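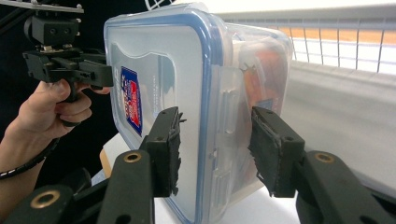 One early reader of the file wrote that the attendance column was useless to them until they knew whether a guest who left for lunch and came back was counted once or twice. The answer is once, and the column is now called unique_entries so that the question doesn't come up again.

Jukeck Exhibit Dwell Table, README

Contents

This is a table of visitor dwell times from permanent and touring exhibits in small museums, science centers and brand visitor centers. Each row is one exhibit area on one operating day. The table was put together by the Jukeck planning studio for use in early master planning, when a client wants to know how much floor space a gallery needs and how long people will stay in it.

The current release covers 11 venues and 700 exhibit areas. The largest venue, Trelstead, has its own file because its galleries were renumbered during a renovation and the old and new numbers don't line up.

Files

dwell_main.csv: all venues except Trelstead
dwell_trelstead.csv: Trelstead only, with both numbering systems
areas.csv: one row per exhibit area, with floor space and type
changes.txt: notes on corrections between releases

Columns in dwell_main.csv

venue_id: short code for the venue
area_id: matches areas.csv
day_index: operating day, starting from 1 for each venue
unique_entries: guests who entered the area at least once
median_dwell_s: median stay in seconds
p90_dwell_s: 90th percentile stay in seconds
staffed: 1 if a host or demonstrator was on the floor, 0 if not

dwell_trelstead.csv has the same columns plus area_id_old. Leave area_id_old blank when joining to areas.csv, which uses the new numbers only.

How the times were collected

Most venues used overhead counters at the entrance and exit of each area. Stays shorter than 11 seconds were dropped as walk-throughs. Stays longer than 900 seconds were kept in theaters and workshops and capped at 900 everywhere else. The cap applies before the median and percentile are computed.

The Waweru venues used timed paper cards handed out at the door. Card times were rounded to the nearest minute by the floor staff and then converted to seconds, so those rows have a coarser grain. Filter on method = card in areas.csv if this matters for your work.

Known problems

Areas with two exits sometimes show a negative stay. These were set to blank and not corrected.

The Jevutska touring show appears at two venues under different area_id values. The layouts were different, and we suggest treating them as separate exhibits.

Floor space in areas.csv is in square feet and includes circulation space. Areas over 800 square feet were measured from drawings. Smaller ones were measured on site.

School groups are included. There is no column that separates them from general admission. Weekday mornings in May and June are heavy with school visits at most venues, and dwell times in hands-on areas go up while theater numbers stay flat.

Use

The table is fine for rough sizing and for comparing types of exhibit. It shouldn't be used to rank venues against each other. Opening hours, ticket prices and seasonal closures are not recorded.

Corrections should list the file name, venue_id, area_id and day_index. Fixes go into the next release and are listed in changes.txt under the venue code.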